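September 3, 2018

Parish survey, Dandari notebook, coastal half

Started at the church end with Hemi Katene and worked down towards the shore. Wind off the sea all morning, dry until we packed up. We had the estate map and the later tithe copy, both at the same scale now that Norbert has redrawn the second one. They agree on the road and the mill leat and on very little else.

The lane below the church is wider than either map makes it. There is a low bank on the north side with hawthorn on top, then a flat strip, then the present wall. I think the bank is the old edge and the wall was built inside it when the glebe was divided. Hemi thinks the bank is upcast from the ditch and no older than the wall. We cut back the nettles at one point and measured across, 3 metres from bank to wall face. No dating evidence either way. Leave it as "boundary, uncertain" in the list.

Plirneck farm next. Roswitha Kettler's note from June has the barn as one build and I don't agree. The lower courses on the seaward gable are rounded beach cobble set in a lot of mortar. Above shoulder height it goes over to squared sandstone, and the quoins don't run through. Blocked doorway on the yard side, lintel reused, with a chamfer on the wrong edge. The tenant says his grandfather kept carts in there and the door was already stopped up. Needs a proper drawing before the ivy comes back.

The fish house is in worse shape than we were told. Roof gone at the west end, slates all down inside. Internal length 22 feet by tape, taken along the north wall as the south one leans. Two rows of sockets in that wall for racks or shelves. I have put it down as a fish house because the deeds do, but a salt store would look much the same.

Béla Juhász had done the beach section by the time we got there. He has marked the remains of the slipway, some 32 timbers showing at low water, and the iron ring on the rock shelf. 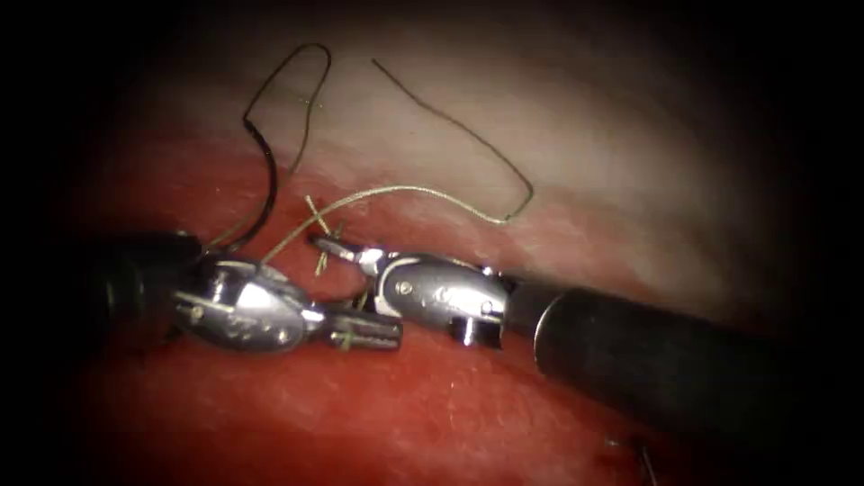
The ring is leaded in and heavily worn on the landward side. He could not get to the outer rocks before the tide turned, so the wreck timbers in the Vörös list are still unchecked. Next low springs will do.

Place names: the field behind the dunes is Werex on the estate map and has no name on the tithe copy. Two people in the village use it for the well and not the field. Kornél Hajdu is going through the rentals for earlier spellings. Nothing to be said about its meaning until he has one.

To do:
Barn gable, drawing at 1:20, both faces.
Ask the tenant about the loft.
Correct grid reference for the lime kiln, I had it in the wrong field.
Return the long tape to Norbert Oláh, and the ranging poles.
Roswitha to see the barn again with me before the list goes in.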